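Small Arm, Full Assessment

What the collaborative robot standards ask of a benchtop cell, and where shops fall short 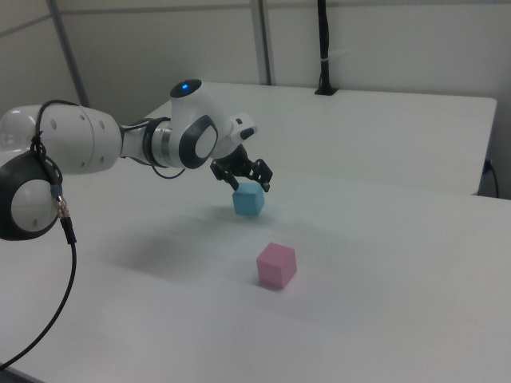
SAFETY AND STANDARDS

A light arm moving a soft-looking cube across a white table does not resemble a hazard to most people who walk past it. The standards take a different starting point. Under ISO 10218 and the regional documents that follow it, the arm on its own is treated as partly completed machinery. The thing to be assessed is the application: the arm, the gripper, the workpiece, the table, the cabling and the task, taken together. Change any one of them and the assessment has to be opened again.

That is the part small users miss most often. Flunico, a consultancy that reviews low-payload robot cells for manufacturers and training centres, went through 98 benchtop installations for a report it released in November. Of those, 30 had a risk assessment that named the gripper fitted at the time of the visit. The rest had an assessment for an earlier gripper, a generic sheet covering the arm alone, or no document at all.

The end effector

Force and pressure limits for contact between a robot and a person are set by body region. They depend on the shape of what makes contact as well as on how hard the arm pushes. A rounded housing spreads a load. A slotted finger plate or an exposed linkage concentrates it. A cell can run well within its force limit and still exceed the pressure limit at a fingertip.

Two-finger grippers with open linkages need three checks at minimum. The first is the gap between the fingers at full opening and through the whole stroke. The second is the space between the moving links and the gripper body, which can trap a finger even when the fingertips are nowhere near a person. The third is the clearance between the fingertips and the table at the lowest programmed point. A downward grasp on a small part brings the fingers close to a hard surface, and a hand resting there has nowhere to go. Clamping of this kind is assessed against the quasi-static limits, which are lower than the limits for a free-space bump.

The Ouali training centre in Grasetti teaches pick-and-place with blocks and has written the third check into its start-up sheet. Trainees record the lowest tool height before the program is allowed to run above reduced speed. If the block size changes, the line is filled in again.

Cables

External cabling is common on arms fitted with a third-party gripper, and it is poorly covered in most assessments. A cable run along the outside of a link adds a snag point. A loop left slack at the wrist can catch on the tool, on a fixture or on a sleeve. A loop pulled too tight will fatigue at the connector, and the failure may take out gripper power while a part is being held.

Good practice is to move each joint through its full programmed range at low speed and watch the cable for the entire path. The slack should be enough for the worst pose and no more. Ties belong on the links and should not bridge a joint. Where a cable leaves the base and crosses the table, it should be routed outside the working area and secured. Threaded connectors should be tightened by hand to the maker's instructions and checked on a schedule, as vibration can loosen them.

The assessor should also write down what the gripper does on loss of power. Some hold, some release. For a light foam block the difference is of little interest. For a steel part with a sharp edge it decides whether a guard is needed.

Status lights

An indicator on the arm tells people nearby what state the machine is in, provided they know the code. Colours vary between makers, and a colour that means ready on one arm can mean something else on another. Flunico found that 224 of the 2580 individual items it raised concerned indicators: codes that were not posted, lights hidden from the operator's normal position, or two arms in the same room using different schemes with no notice explaining them.

The fix costs very little. Post the code for the model in use at eye level beside the cell. Confirm that the light is visible from every side a person can approach. Do not rely on it as a protective measure. An indicator gives information, and the risk reduction has to come from design, guarding or a safety-rated control function.

The table and the space around it

Benchtop cells inherit whatever furniture is in the room. The assessment should record what the arm is mounted to, whether that surface can move, and what fixed objects stand within reach. Poles, panels, shelving and neighbouring tables can all form a trapping point with a moving link. The usual error is to check the tool path and ignore the elbow, which may swing well outside it.

Safety-rated planes and joint limits should be used to keep the whole arm clear of those objects. Limits set only in the application program are not equivalent, as they can be edited by anyone with access to the task. At its Filtville workshop, Ouali keeps the safety configuration under a separate password and records the configuration checksum on the same sheet as the tool height. A mismatch at start-up means the cell stays off until it has been explained.

Mains leads and power outlets deserve a line of their own. Leads hanging from the side of a table should be kept out of walkways, and the emergency stop should be reachable without leaning over the work area.

Keeping the file current

An assessment should carry the model and software version of the arm, the gripper and finger type, the mass and dimensions of the workpiece, the maximum speed, the lowest tool point and a sketch of the layout. Two pages will hold it for most small cells. Flunico recommends review at a fixed interval and after any change to the items listed, including a change of fingertips.

The report also advises keeping superseded versions. When a cell is returned to an earlier task, the old sheet can serve as a draft, but it must be checked against the equipment as it stands and signed again before the arm is run at full speed.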